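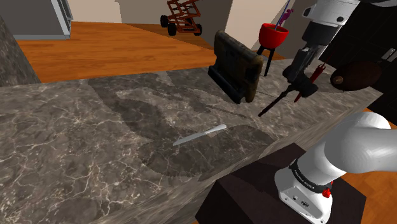

The first thing I learn at Radberg is that you never trust a knife that says it weighs nothing. I've been given a chair, a mug of tea and a second screen, and I'm watching a kitchen get its morning check-over before the day's runs begin. It's all simulated, every last plank of the floor, and I had rather smugly assumed that a robot cell made of software would need no looking after at all. No oil, no dust, nothing to sweep up. How wrong can you be?

The cell is called Liem (they all get names) and the job is simple enough to say out loud: a Franka arm stands at a marble counter and has to deal with whatever is lying on it. On the day I visit there's a small silvery knife, plus a power drill and a few odds and ends I wouldn't want in my own kitchen. The things change from one run to the next, and so do the stone, the walls and the light. The arm and its pedestal stay put, and they get most of the fuss.

So, the morning routine! First the arm goes to its rest pose and is left alone for 15 seconds. If it sags, even slightly, somebody has been fiddling with the gravity settings. Then each joint is swung to its limits and back, and the numbers are set beside last week's. I asked if a simulated joint can wear out. It can't, I was told, but the file that describes it can be edited by a tired person at teatime, and that comes to much the same thing.

After that come the objects, and this is where my knife comes in. Everything in the library has a weight, a grip value and an invisible shell that decides where it touches other things. When the shell is a poor fit, you get trouble. A thin thing like a knife is the worst of the lot, because the shell can end up thicker than the blade, and the fingers close on thin air and report a lovely firm hold. In August they lost 4 days to a spoon with that complaint. The weight had also been left at zero, so at the lightest touch it shot off through a wall.

The repair is a fiddly business, done by hand in a program called Plullness, which I'm assured made sense as a name once. You turn the object round, pull the shell in at the corners, save it, drop it on the counter and see if it settles. Then you do it again. I was allowed a go and made a bowl that hummed like a fridge, or would have done if there were any sound. It just trembled, very fast, for as long as we cared to look at it. Mine was deleted, kindly.

Shadows get a check as well, which surprised me. The cameras in the cell learn from what they see, so a dark patch in the wrong place on a veined worktop is a proper fault and gets its own ticket. Zement, the firm that lends Radberg its computers, runs 800 test pictures through overnight, and anything odd is waiting in a folder by breakfast. I looked through a fair few and found them strangely restful, all those spotless floors.

By the time my tea had gone cold Liem was cleared to run, with 4000 attempts in the queue. The last item on the sheet is to save a copy of the whole cell before anyone presses start, and there's a box to tick for it. They let me tick the box.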